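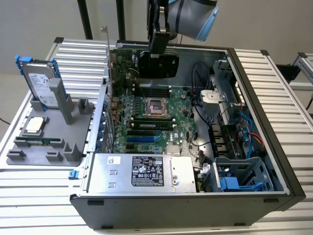

Plillell, December 2025

Plillell Desktop Disassembly Set: read me first

Hello, and thank you for downloading the set. This file is the one we hope you'll open before anything else. It covers what is in the folders, how the work was meant to be done, and the house rules that every session had to follow before we would let it in. It's longer than we planned, for which we are only a little sorry.

What you get

The set holds 851 sessions of robot work on opened desktop towers: taking parts out, putting parts in, and moving them to and from a parts holder beside the case. Each session has its own folder with the video, the arm logs and a short notes file written by whoever was at the bench. The notes are uneven. Some people write a paragraph and some write "fine", and we have left them as they came (please don't ask us to tidy them, we tried in September and made things worse).

House rules for the bench

These grew out of the Cleveo bench guide, which we started from and then scribbled all over.

The case is unplugged, and the mains lead is taken right out of the room. Press the power button once afterwards and wait before anyone reaches in.

Tower on its side, open side up, and the parts holder to the left of it. Keep it that way for every session, even if you are left-handed and find it maddening.

The processor is held by its edges, always. An open socket is treated as the most delicate thing on the bench, so no arm travels over it with a loose part if there is another way round.

Memory and cards go in straight. If a part hasn't seated by the time the force limit trips, the arm backs off, the attempt is logged as failed, and it stays in the set. Failed attempts are worth having - we would much rather you saw them.

With both arms live, only one may be inside the case at a time. The other parks clear of it. Hands stay outside the marked line until both arms are stopped, and the stop button is tested at the start of each shift.

Cables are dressed away from the work before starting, and any that drift back are moved by a person with the arms stopped. 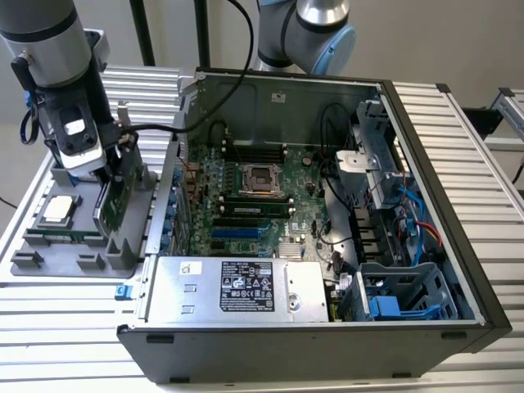
Daranee Bunnag wrote to us after the first release to say that the one-arm-inside rule was too strict for her taste, and that a second arm steadying a card would make for better data and fewer bent brackets. She has a point, and we went back and forth on it for a good while. For now the rule stands, as our stop times were measured with one arm parked and we haven't repeated the tests for two. If we do, the new sessions will go in a folder of their own.

How sessions are checked

Every session is watched through once by someone who wasn't at the bench. They mark the start and end of each step, note any broken rule, and pass it or send it back. Where two people disagree, Chaiwat Kongkaew has the last word, and he is kinder about it than the log makes him sound. Sessions with a broken safety rule are kept out altogether.

Known gaps

All the work is on towers, so please don't expect anything trained on this to cope with a laptop. Screws are hardly touched. Clock times in the arm logs can slip against the video in the older folders, and the Drudeo converter in the tools folder will line them up for you, though it is slow and grumbles about missing files that aren't missing.

Using and sharing

You're welcome to use the set for research and teaching. If you pass it on, please pass this file on with it, and if you find a session that breaks one of the rules above, send us the folder name and we'll look at it for the next release.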